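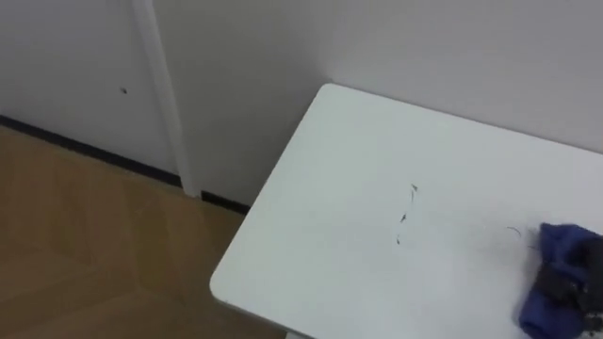 Lambrakis
Maintainer, Nivow

Nivow: a written log of wiping white tabletops

Version notes are at the bottom, where people expect them and don't look.

What it is

Nivow is a text dataset on cleaning plain white tables and desks. It has 690 entries. Each entry covers one mark or one small cluster of marks: what it looked like, what cloth was used, which way the cloth went and what was left when the person writing it up lost patience. White tops were chosen for the project at Unora because they hide nothing. A walnut desk will keep your secrets for years – a white one reports you by lunchtime.

Fields

entry_id: a number. Gaps are deleted duplicates.
surface: matte, satin or gloss.
mark: stroke, loop, smear, ring, crumb, hair, unknown.
cloth: color and condition (flat, folded, bunched).
direction: along, across, circles, mixed.
result: clean, haze, moved, unchanged.
remarks: free text, spelling as found.

"Moved" means the mark is still on the table but somewhere else. It gets more use than we had hoped. "Unknown" covers any dark thin thing that could be a hair or a bit of pen line until you touch it.

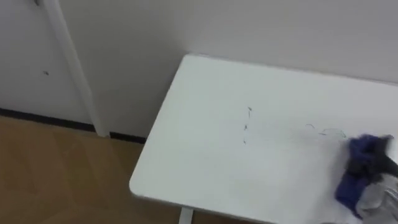 Dark marks and a faint gray haze on a matte white top, with the blue cloth at the right.

About haze

Haze is the grayish film around a mark that has been partly rubbed. Early entries called it clean, which was generous. We reread the lot in September and changed 103 results from "clean" to "haze". If you have an older copy, your tables are shinier than ours.

Looping marks and short broken strokes are logged as separate entries even when they share a tabletop. Somebody will want them merged. The surface and cloth fields should be enough to do it yourself.

Cloths

Blue turns up constantly in the cloth field. Color names were left as each writer gave them, so navy, royal and "sort of purple" may well be the same piece of fabric on a different afternoon.
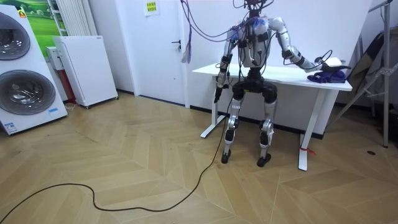 Condition matters more. A bunched cloth has plenty of ridges and not much contact, and the remarks for bunched cloths are noticeably shorter-tempered. Folding is logged only if it happened before the first pass. Refolding halfway through goes in remarks, along with any swearing, which we have trimmed.

Splits

train: 300
test: 78
unsorted: everything else

The unsorted part is perfectly usable. Sorting it was scheduled for a Wednesday.

Known problems

Edges and rounded corners are thinly covered. People wipe the middle and consider the matter closed.
Gloss tops are mostly from the Wurkedcombe office and share one very stubborn coffee ring.
There is no field for pressure. "Hard" and "quite hard" in the remarks are not on any scale.

Version notes

1.2: haze results corrected, duplicates removed.
1.1: "moved" added.
1.0: everything was clean.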